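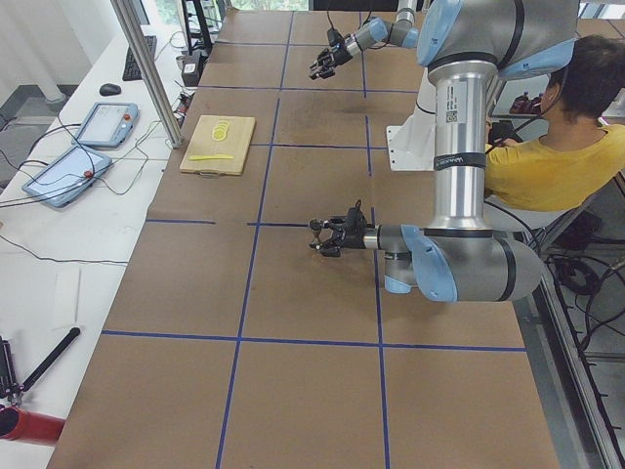
Two-arm cell with the paper top on and both grippers open.

Review: Lennox table covering kit, after three changes
March 17, 2019

The Lennox kit is a paper and tape set for covering the table of a robot cell. We bought it for the two-arm cell at Murbridge, where the arms practice drink prep and the table takes a lot of abuse. I look after that cell, so I am the one who changes the top.

Setup is simple. Park both arms high, put the pendants on the side table, pull the old paper and roll out the new sheet. Two people can do it in 8 minutes. Alone it takes me longer -- the paper wants to curl back until the first strip of tape is down. The kit has no guide for marking out the cells, so you measure or go by eye.

Paper is the weak point of the kit. It has a matte finish and the arms' cameras like it, but it does not stand up to liquid. With the jigger on its side and a wet streak running across toward the glass, the brown goes dark and shiny in patches, and I would not run position checks on a sheet in that state. 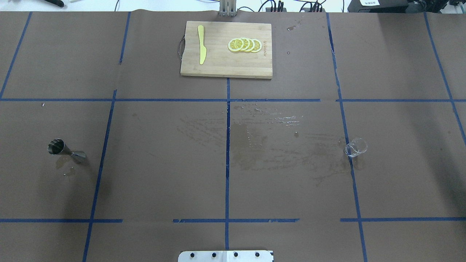

Tape is better. Blue shows up well against brown and it peels without tearing the sheet if you go slowly. Where I laid it by hand the lines wander a little. For our work that is fine, since the strips only split the table into areas.

We used the Brutska vinyl mat at Nadley before this. It wipes clean, but it threw glare in July and cost more to replace. I have 2 rolls of the Lennox paper left and will order again, with a coated sheet if they ever sell one.

Rating: 4 out of 5 for dry work, 2 out of 5 for anything with liquids.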